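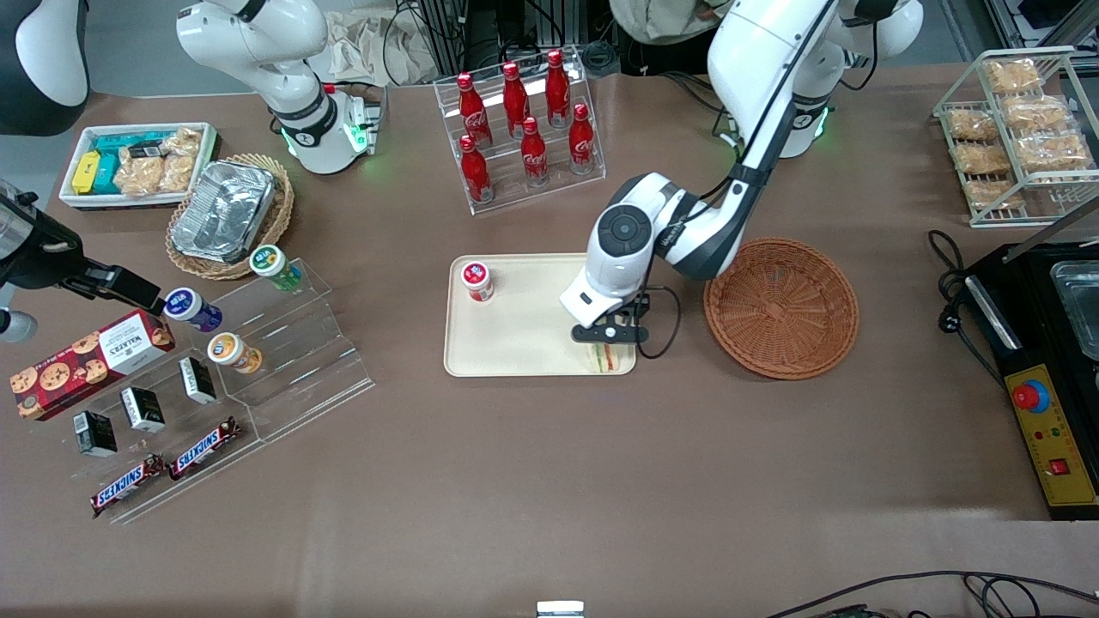

The gripper holding a small sandwich over the tray.

Can a robot run the snack table?

The Grulisow Robot Club meets at the Istedora library, and this March its project is a snack shop run by two robot arms. The club calls it Pekix. Some kids say Pekix is smart. Is it? Let's be a bit fussy about that word.

When you grab a sandwich, you don't plan it. Your fingers feel that bread is soft and ease off before it squishes. A robot arm only knows what its sensors and its program give it. Picking up a sandwich is a good trick, but one good grab doesn't prove much. The club's rule is that a job has to be tried 50 times before anyone can say the robot can do it. In the first round, the sandwich job worked 19 times. That's a lot of missed lunches!

Next, think about what the robot sees. A camera down near the gripper gets a close view, with the two black fingers always in the way. You look at the table and think "chocolate bars, cookies, little cups with white caps." The robot gets a grid of coloured dots, and its program has to guess which dots belong to the cup with the green label.
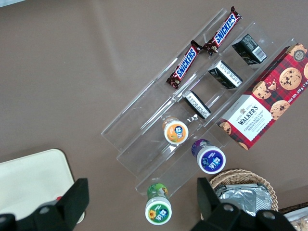

Questions to ask about any robot

How many times did it try? A video can show you the best go and leave out the other 80.

Who set up the table? If every snack has to sit in the same spot, move one by 5 centimetres and try again.

Is a person helping? Ask if someone is steering the arm.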